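Skultside: simulated bedroom gallery

Skultside is our set of rendered rooms for collecting manipulation examples. An operator steers the arm through a task, the simulator logs joint positions and camera views at every step, and each completed run goes into the training set as one episode. The rooms are built by the Drallau group and the task lists are kept by Shahram Pakzad. This page covers the bedroom, which was added in April.

The bedroom has 15 tasks so far. Most of them involve picking something up near the bed or the table and putting it somewhere else. Operators work in blocks of 20 episodes and then swap, as the quality of the steering drops off after that. Object positions are shuffled between episodes, and the furniture stays where it is for the whole block. Wall and floor textures are changed only when a new block begins.
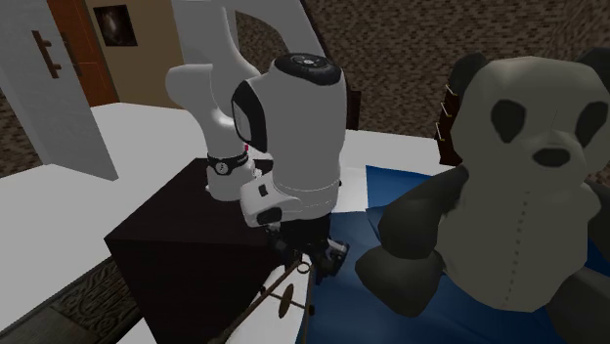 Thin objects have given us the most trouble. Rods and narrow handles take up very few pixels in the wrist view, and a small error in the approach angle means the fingers close on nothing. We keep those runs, but they are tagged as misses and stored apart from the clean ones. Of the first 101 episodes with thin objects, 9 were thrown out altogether for logging faults and had to be recorded again.

Large soft toys are in the room as obstacles. They are modelled as rigid bodies, so the arm stops dead if it touches one, and a contact of that kind ends the episode. Anyone using the data to study soft contact should look at the Kuruc set instead.

The bed cover is also rigid in this version. Folds are part of the mesh and do not move when something is set down on them. A cloth version is being tested under the name Prarkoseck and will get its own page.

Episodes are checked on Tuesday mornings. The reviewer plays each one back at double speed, confirms that the task label matches what was done, and trims any idle time at the start. Label corrections are listed in the change log that comes with each download.

Contact: Skultside data desk | © Skultside | Back to top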